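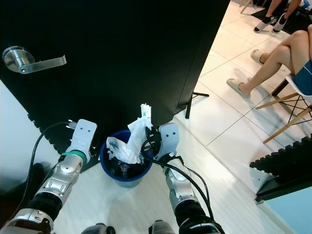
How long does it take to show a robot a new household task by remote control?

Most people need two or three sessions before their recordings are good enough to keep, and the task itself then takes a few weeks of short runs. Our target for each task is 1,000 kept recordings. Trash handling stands at 114 so far.

Mireille Akl took over the trash task in September. The operator drives both arms at once, and the hard part is deciding which gripper does the work and which one waits. Paper is awkward because it bends and tears, so a grip that looks fine on the screen can come away with only a corner. Mireille asks new operators to approach from the rim of the bin, close slowly, and pause for a second before lifting. Runs with a long hesitation in the middle are thrown out. Runs with a missed grip followed by a clean second try are kept, as the training side at Halex has asked for more of those.

Of the last batch, 81 recordings were sent in and 46 passed review. Samer Issa went through the rejects and found two common faults: the idle arm drifting into the other arm's path, and operators stopping the recording before the arms were back at rest. Please wait for both arms to settle before you press stop.

Bins should be refilled by hand between runs, with the paper packed differently each time. Tissues, wrappers and rolled paper are all fine. Nothing wet, please.

The next practice hour is Thursday at 4 p.m. So-yul Moon will be running it, and there are still places for first-time operators. Send your name to Afaf Sayegh at the Otbridge desk.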